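Drosura collects kitchen examples for its robot arm

The team at Drosura started in February to record examples for Enus, a system that should learn to pick up and put away ordinary things from a kitchen. Until Tuesday it had 2603 recordings, almost all made by two operators, Iara Gaete and Pascual Acuña.

Each operator guides the arm by hand controls for 30 minutes and then takes a pause. Bottles, cups and boxes are changed after every three attempts, so the system does not learn only one position.

"The failed attempts we keep also – they are marked separately," says Estela Rivadeneira, who leads the work. 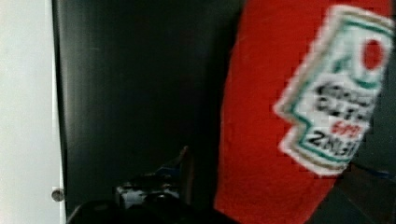

The recordings are checked the same evening by Dardo Fuentealba. The next group, with 85 new objects, will be recorded in the second kitchen on Figueroa street.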